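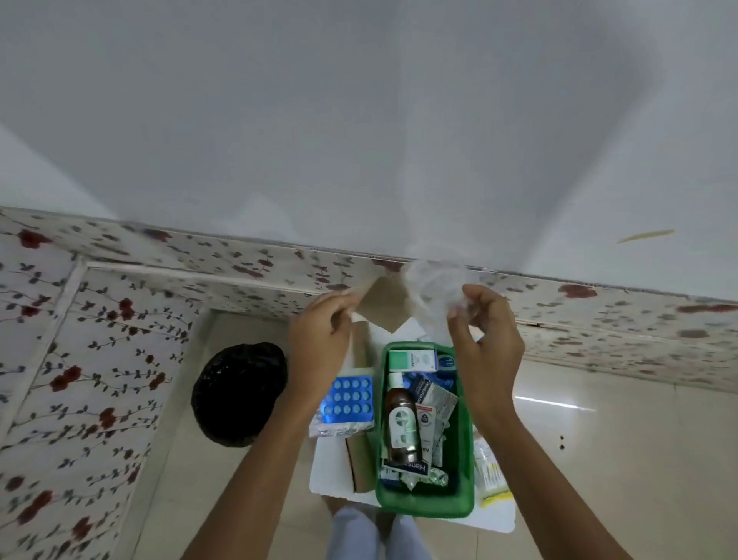
The green basket, with the brown bottle front and center.

Welcome to the July page of my little home gallery! I'm Urmila Bansal, and if you've been following along you know I've been working my way through the house one shelf at a time (the spice drawer pictures are still up, and so is the great linen pile). This time it's the first-aid things. They used to be spread over three rooms, mostly in an old Mittal biscuit tin my mother bought in 1984, and every time somebody scraped a knee we'd all go running in different directions.

I picked up the basket at Pisham for 99 rupees, and I went for green so I could tell my kids "get the green one" over the phone and they'd know. Tall things go in first, standing up, and then the boxes get wedged in around them. I was sure the medicine cartons wouldn't fit unless I flattened a few, but in they went, and I'm glad, as I like keeping the leaflets with the medicine.

Cotton is the thing I never know how to store. It's bulky, it picks up lint and dust from everywhere, and my sister swears by keeping it in a jar with a lid, but then you need somewhere to put the jar! So mine goes on top, a big fluffy white roll lying diagonally across the tray, and you can push it down as much as you like. The cotton swabs stay in their clear packet toward the bottom, and I leave tablets and ointment tubes for last so I can read the dates on them. I found a cough syrup from Cindley that was so far past its date I didn't even want to open it.
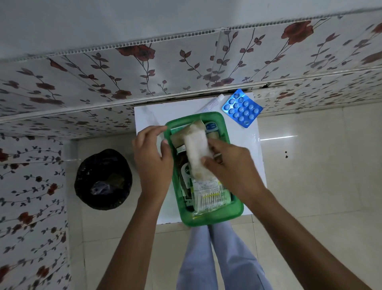

Creams and tablets are where I always slow down. I had a pile of them on Wednesday evening and went through every one with my reading glasses on, dropping the old ones in a bag for the pharmacy. A blister pack is the worst for this, with the date always stamped on the bit you tear first. The one lying behind the tray has all its round white tablets in their pale blue bubbles, next to a white ointment tube. Next month is the sewing box, so send me your button ideas!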